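Gripper fingers lose holding force after an hour, part slips and the log shows no fault

Community Help > Grippers and end tools > Faults and safety

wrenfield_lab
Posted on a Saturday

Hello everyone. I hope this is the right section, please move it if not.

I have a problem with a two-finger electric gripper, and I have already lost one week to it. I will try to write everything in order, because I know it is annoying when the person asking gives only half of the information.

The gripper is an Orkora with parallel fingers, in the hand-held version. The operator holds it by the handle, closes it on the object with the trigger, carries the object and opens it. We use it to record pick and place motions on a table, and later the same fingers go on the arm. The fingers are black, with a flat inner face and no rubber pad. The control box is the older one from Dallura, with the small display that shows only the state and the error number.

What happens: in the morning everything is good. The fingers close, the object stays, I can shake it a little and it does not move. After 60 minutes of normal work the grip becomes weak. The fingers still close to the same position, and the display says HOLD, but the object slides down slowly between them. On Thursday a metal dish slid out while the operator was moving it over the table edge, and it fell very near to her foot. She was wearing safety shoes, so there was no injury, but after that I stopped the work. I do not want to continue before I understand the reason.

The log has no fault. This is the part which makes me most worried. If the gripper told me "I am too hot" or "I have not enough current", I could accept it. But it says HOLD, and it is not holding. 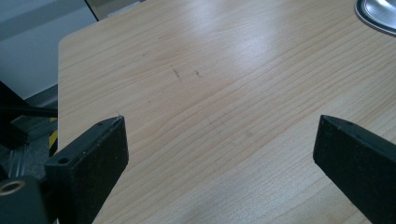
What I have checked until now:

The supply voltage at the control box is correct when the fingers are open and also when they are closed. I measured it at the connector, with the tool working.

I cleaned the inner faces with alcohol and a cloth without fibers. It helped for a few minutes, maybe, or I only wanted to believe it.

I changed the force setting from 60 percent to 90 percent. In the first hour it is stronger, this I can feel with my hand. After the hour it is weak again, the same as before.

I changed the cable between the tool and the box. No difference.

I restarted the box when the grip was weak. After the restart it was still weak. After a long lunch break it was strong again. So I think it must be temperature, but the body of the gripper does not feel very hot to me. Warm, like a phone which is charging.

My questions are these. Can the motor lose force from heat without giving any error? Is it possible to make the box stop the work, or at least make a sound, when the object is sliding? And is it safe to use the tool with light objects while I wait for an answer from the supplier? My supervisor would like to continue on Monday.

Thank you for your patience with my English and with the long text.

halden_k
Reply

It's the force setting. Put it to 100 and you will be fine. We have the same gripper and never had a problem with it.

wrenfield_lab
Comment on this reply

Thank you, but I wrote that 90 percent did not change the result after one hour. I am a little afraid that 100 will make it warmer and the problem will come earlier. How long do you keep the fingers closed in your work?

halden_k
Comment on this reply

Only a second or two, it is for sorting. OK maybe it is different then.

tolliver_maint
Reply — marked as solution

I maintain tools of this type in a small repair shop, and we see this complaint two or three times in a year, nearly always from people who hold the object for a long time. English is also not my first language, so we will understand each other.

First the safety question. No, please do not continue on Monday with the tool as it is, also not with light objects. The weight is not the only matter. The display says HOLD when it is not true, so the operator has wrong information in her hand, and she will do things near the table edge and near her feet which she would not do if she knew. If your supervisor wants to continue, let the operator work with soft objects, low over the table, and make a break before the hour is finished. But I would wait.

Now the reason. Your box has two limits for the motor. One is the fault limit. When the winding reaches it, the motor is switched off and you see an error number. The other one is lower, and in the older firmware it is silent. When the box calculates that the motor is getting too warm, it reduces the current slowly and writes nothing in the log. The manual calls it "thermal management" and gives it four lines in the appendix. The state on the display comes from the position of the fingers and not from the force. The fingers are at the place where they should be, so it writes HOLD.

This explains why the restart did not help you. The temperature value is saved in the box and it is not cleared by a restart. It also explains why the setting of 90 percent was strong only in the beginning. You asked for more current, the winding became warm sooner, and the box took the current away from you.

The outside of the body tells you very little. The motor sits deep inside and the plastic around it is a good insulator. When the outside is like a warm phone, the winding can be much hotter.

You can confirm it in this way, you do not need special tools:

Let the gripper rest until it is fully cold, best over the night.

Open the service page of the box and find the value called I_LIM. With a cold motor and the normal setting, it should show 400, which is in milliamps.

Close the fingers on a small force gauge or a luggage scale with a hook, and write down the force and I_LIM together. If you use the luggage scale, pull slowly and always in the same direction.

Repeat it every ten minutes, and between the measurements do your normal work without lifting anything over a person.

If I_LIM goes down and the force goes down with it, you have found it. If I_LIM stays at 400 and the force is lower anyway, then it is mechanical and I was wrong. In that case look at the small set screw on the finger carrier, and look if the grease has moved onto the inner faces. Warm grease becomes thin and travels. You wrote that cleaning helped for some minutes, so I would not forget this possibility completely.

For the repair, if it is the current:

1. Update the firmware of the box to version 3 or higher. After that the state changes from HOLD to HOLD REDUCED, and the output pin for warnings goes high. You can connect a small buzzer to this pin. This answers your second question, but only half. The buzzer tells you that the force is reduced, it does not tell you that the object is sliding. For this you need a sensor in the finger, and your fingers do not have one.

2. Put the force back to 60 percent. Use more only for the object which really needs it.

3. Put rubber pads on the fingers. A bare flat finger against smooth metal has very little friction, and you are paying for it with current all day. With a pad you can hold the same dish with much less force. Be careful that the pad does not go over the edge of the finger, or it will catch on the table when you pick up flat things. After you put the pads, run the zero position again, or the box will think that the fingers are blocked.

4. Teach the operators to open the fingers when they are waiting. Many people hold the trigger closed while they talk or look at the screen, and the motor is working all this time for nothing.

One more thing about the table edge. Move the work to the middle of the table if you can. It costs nothing.

wrenfield_lab
Comment on this reply

I did the measurement today and you are right. In the beginning I_LIM was 400, and it went down step by step until the force on the scale was less than half. The display said HOLD the whole time. I made a photo of the display next to the scale and I sent it to my supervisor, and now there is no more discussion about Monday.

The firmware file on the supplier page is for another box, so I wrote to them. Pads are ordered from Castellanos. I have one question still: does the zero position have to be done with the pads touching, or with a piece of paper between them?

tolliver_maint
Comment on this reply

Touching, without paper. And do it with the motor cold. If the pads are thick, do it a second time after the first day, they become a little flatter.

mossgate
Reply

I want to add something to the good answer of tolliver_maint, from the side of the recorded data, because wrenfield_lab wrote that the motions are used later.

We had the same fault in July, with a different tool from Skulbridge but the same idea of the silent limit. We corrected the hardware in two days. Then we discovered that all recordings from the end of each session were made with a weak grip. The operators had learned, without noticing it, to tilt the tool so that the object would lie on the lower finger and not slide out. It looked like normal work. When these motions were played on the arm with full force, the arm also made this strange tilt, and in one case it pushed the finger into the table.

So please look at your older recordings too. If the box did not save I_LIM, you cannot know exactly when the force went down, but you can take the start time of each session and be suspicious of everything after the first 60 minutes. We put those in a separate folder and did not use them. It was painful, but to find the bad ones later by watching the arm would be worse.

Also write the near accident in your book, even when there was no injury. In our lab the first dropped part was not written anywhere, and when the second one fell on a hand, the safety office asked us why we did not know about it.

wrenfield_lab
Comment on this reply

I did not think about the recordings at all. I looked at a few from last week and I believe I see the tilt, at least in the late ones. I will separate them before anybody trains on them. The drop is now written in the book, and the operator has signed it too.

I will write again when the firmware is installed. Until then the gripper stays unplugged, with a paper on the handle.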